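ホーム > 暮らしの相談 > キッチン用品

クッキングシートとワックスペーパー、オーブンで使えるのはどちらですか

投稿者:みずいろ鍋
2024年4月16日
閲覧 583

引き出しの整理をしていたら、箱のない巻いた紙が二本出てきました。どちらも白っぽくて半透明で、片方はクッキングシート、もう片方は以前サンドイッチを包むのに買ったワックスペーパーだと思います。箱は両方とも捨ててしまいました。

週末にスコーンを焼く予定で、レシピには200度で19分と書いてあります。天板に敷くのはクッキングシートでいいと思うのですが、見分けがつきません。触った感じはどちらもつるつるしています。

知りたいのは次の三点です。
・二つを家で見分ける方法
・ワックスペーパーを間違えてオーブンに入れるとどうなるか
・クッキングシートは何回まで使い回していいか

オーブンはHestmontの電気式で、上下にヒーターがあります。ガスではありません。よろしくお願いします。

回答 3件

Euan Moffat
ベストアンサー

製菓の道具を扱う店で働いています。順番に書きます。

見分け方
紙の端を小さく切って、爪で表面を強めにこすってください。ワックスペーパーはろうが塗ってあるので、白い筋が残り、爪の先に少しろうが付きます。クッキングシートはシリコーン樹脂の加工なので、こすってもほとんど何も取れません。
もう一つは熱湯です。小皿に切れ端を置いて沸かしたての湯を注ぎ、少し待ちます。ワックスペーパーなら湯の表面に油の膜のようなものが浮くことがあります。爪でわかりにくかったときに試してください。
両方の紙で同じことをして比べるのが確実です。一枚だけでやると迷います。

オーブンに入れた場合
ろうは100度よりかなり低い温度で溶けます。200度の庫内に入れると溶けて生地に移り、煙が出ます。むき出しの部分がヒーターに近いと火がつくおそれもあります。生地で全面が覆われていれば大丈夫と書いてある古い料理本もありますが、スコーンは間をあけて並べるものなので当てはまりません。使わないでください。
ワックスペーパーは冷たいもの専用と考えてかまいません。サンドイッチ、チーズ、冷やし固めるチョコレートの下敷きなどです。

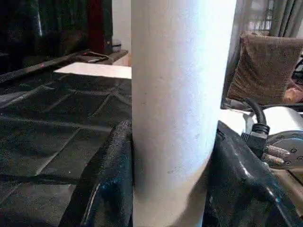 使い回しについて
クッキングシートの耐熱温度と使用時間は箱に書いてあります。製品によって違い、250度で20分までという表示が多いです。箱がないとのことなので、はっきりしないうちは200度を超える使い方は避けたほうがいいと思います。
クッキーやスコーンのように乾いた生地なら、同じ日に二、三回続けて焼くくらいは問題ありません。茶色く変わった、端がぱりぱり割れる、油やバターがしみている、のどれかになったら捨ててください。肉や魚をのせたものは一回で捨てます。

天板からはみ出した紙は必ず切ってください。Hestmontに限らず、上下ヒーターのオーブンでは、余った端が上に反ってヒーターに触れるのがいちばん危ないです。コンベクション機能があるなら、風で紙がめくれないように、予熱中に紙だけを入れておくこともしないでください。

それと、次からは箱を捨てずに、箱ごと引き出しに入れるのをおすすめします。箱が大きくて入らないなら、耐熱表示の部分だけ切り取って芯の中に丸めて入れておけば足ります。

こむぎ二号

うちはKolellのくり返し使えるシートにしてから紙は買っていません。洗って乾かすのが面倒ですが、丸めて立てておけばかさばりません。ただし包丁やカッターを上で使うと傷になるので、スコーンの型抜きは別の台でやっています。

見分け方は水でもできると聞きました。水を垂らして、はじいたらワックスペーパーです。

Deividas Juška

水では見分けられません。クッキングシートも水をはじきます。上の方の言うとおり、爪でこするほうがいいです。

二本とも切れ端で試して結果に自信が持てなければ、スコーンには使わず新しい箱を買ってください。アルミホイルで代用する場合は、薄くバターを塗るか、くっつかない加工のあるものを使います。普通のホイルに生地をじかに置くと底が貼り付きます。焼き色も紙のときより付きやすいことがあるので、焼き上がりの少し前に一つ持ち上げて裏を見てください。
バターの多い生地なら、何も敷かずに天板に薄く粉をふるだけでも焼けます。Dunbarの天板を使っていますが、スコーンはいつもこの方法です。

電子レンジについても書いておきます。クッキングシートは使えるものがほとんどです。ワックスペーパーは、軽く温めるだけなら使えると書いてある製品もありますが、油の多いものは熱くなってろうが溶けるので、私はやりません。ホイルは火花が出るので入れないでください。

お礼コメント
投稿者:みずいろ鍋

皆さんありがとうございます。爪でこすったら、片方だけ白い筋がはっきり付きました。熱湯も試しましたが、こちらは正直よくわからなかったです。筋が付いたほうの芯に油性ペンで「ワックス・オーブン不可」と書きました。

もう一方も耐熱温度がわからないままなので、スコーン用には新しいものを買うことにします。残りは粉をふるうときの下敷きに使います。

この相談は解決済みです。新しい回答は受け付けていません。

関連する相談
アルミホイルの表と裏に違いはありますか
Drarnerのラップが箱の刃でうまく切れません
シリコーンの型に付いたにおいの取り方
冷凍ごはんを包むのはラップと容器のどちらがいいですか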